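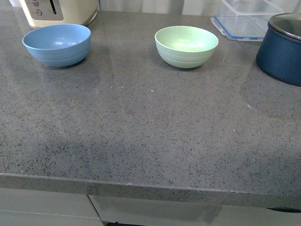 15 September 2020

# Itora adds two pastel bowls to its everyday kitchen range

Itora has extended its everyday kitchen range with a round, deep bowl in two colours, light blue and pale mint green. Both go on sale in October through Pastport shops and by mail order from the Warirport warehouse.

The two versions share one mould. The outer wall has a matte finish with faint horizontal ridges, and the inside is left smooth. The ridges were added after handling tests in which a plain wall proved harder to hold with damp hands.

The bowl measures 15 cm across the rim and weighs 224 g. It is meant for mixing small quantities, for serving and for holding prepared ingredients during cooking. Bowls of either colour stack inside one another, and the foot is flat so that they stand steady on stone, tile or laminate worktops.

Colour was settled late in the project. Analyn Gatchalian, product manager at Itora, tested 231 samples against common worktop finishes, among them speckled grey quartz.

"Grey stone tends to make a pale glaze look dirty," said Gatchalian. "We moved the green slightly towards yellow and left the blue where it was. The blue had been right from the second round."

The finish was developed with Rutkowska, which also supplies the packing. Each bowl is sold singly in a plain card sleeve — no plastic film is used. A first batch of 2,526 bowls has been made, split evenly between the two colours.

Care: wash by hand or in the top rack of a dishwasher. The bowls may be used in a microwave oven but not in a conventional oven or under a grill. Scouring pads will mark the outer surface.

Replacement bowls can be ordered one at a time in either colour. Lids are not offered at launch.

**Press contact**

Princess Samonte, Itora press office. Samples for review and a colour card are available on request — please state which bowl is wanted.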